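# Chapter 7: Comparing Grippers Without Fooling Yourself

Most gripper comparisons are won before the first trial is run. Someone picks the objects, someone decides what counts as a grasp, and the favorite comes out ahead. Read the method section first, and read it with a pencil in your hand.

Take the drawer task, a standard exercise at the Urside lab. One report credited the Rornmont fingers with 1199 good pulls. It left out how far the drawer had to travel, and whether a second try after a slip was scored as a success. Change either rule and the ranking may change with it. A textured finger face is supposed to help with smooth wood — maybe it does — but the report never ran the same finger with a plain face.
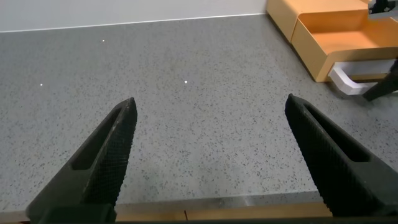

Kokkonen objected to all of this when an early draft of the chapter went around: if every rule has to be fixed in advance, small labs will never publish anything, and a rough comparison still beats a sales brochure. We grant the second half. The first half we doubt. Writing down 3 rules before a test takes less time than arguing over them afterward.

This chapter works through 17 trials of a drawer pull using two finger designs and one controller, the Brastunness. We start with the scoring sheet. Before you go on, write your own definition of "open" and keep it; you will need it in Section 7.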